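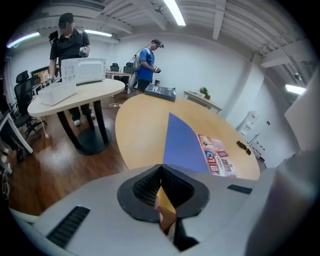 Oval table straight ahead, cream one with the microwave on the left

pedestal_pete
Finally ready to ask for opinions. I need to pick which table stays in our break room. The oval has the honey-colored wooden top and it's the nicer one by far, but right now it just collects paper (blue folder or sheet or whatever that is, flyer, a navy box down at the far end). The cream one on the black pedestal holds the microwave and a white storage box with a lid. The Flasholm shop will give me 120 for either one.

Chow
Keep the oval! You can actually eat lunch at a table like that. Stick the microwave on a shelf and be done with it.

chingwen_liao
Disagree, sorry. I had a microwave on a shelf for 9 years and hated lifting soup down from it. Table height is so much better. I'd also do something about that white cable hanging off the edge before you do anything else - one snagged foot and there goes lunch.

Chow
A deep shelf at counter height is the same thing, Ching-wen.

chingwen_liao
Then it's a table lol

pedestal_pete
Cable is getting a clip tonight, promise. Measured the wall too and I've got 26 inches free by the door, so a little cart might fit?

Prillora
Cart! Sell the cream one, lidded box goes on the bottom shelf.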